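Glass partition wall

A glass partition wall is a non-load-bearing interior wall made mainly of glass panels. It divides one room from another while letting daylight pass between them. Such walls are used mostly in offices, clinics, banks and schools, and less often in homes.

Construction

Most systems run from floor to ceiling. The panels stand in a channel fixed to the floor and are held at the top by a deeper channel, which allows for slight movement of the ceiling. Framed systems have a thin upright between each pair of panels, usually of aluminum or steel. Frameless systems join the panels with clear tape or silicone. The glass is tempered or laminated.

Where the ceiling is stepped or crossed by beams, the head channel is normally fixed to the lowest level and the space over it is closed with drywall. Air vents and light panels are laid out so that each room keeps its own supply after the floor is divided.

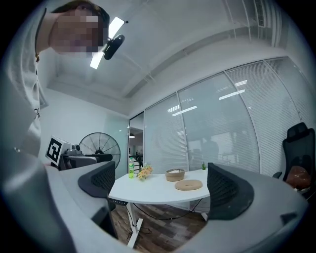
Doors may be hinged, pivoted or sliding. A narrow glass door is often placed at the end of a run, next to a solid wall, where the frame can be anchored firmly.

Blinds

Privacy is provided by blinds, curtains, frosted film or switchable glass. Horizontal blinds are the most common choice in meeting rooms. They are hung on the room side of each panel or sealed between two panes, where they stay free of dust. White slats reflect more light back into the room than dark ones. With the blinds closed, the glass in front of them can still mirror ceiling lights.

Sound

A single pane blocks less sound than an insulated stud wall. Double-glazed partitions with an air gap perform better, though much depends on the seals at the door and along the ceiling.

Manufacturers

The Negri system, sold from the 1980s, used a steel frame with 2 panes per panel. Flerkex later introduced a demountable version that could be moved without cutting the carpet. Troseo makes frameless walls only.

See also: Cubicle; Curtain wall; Suspended ceiling; Window blind

Last edited November 2023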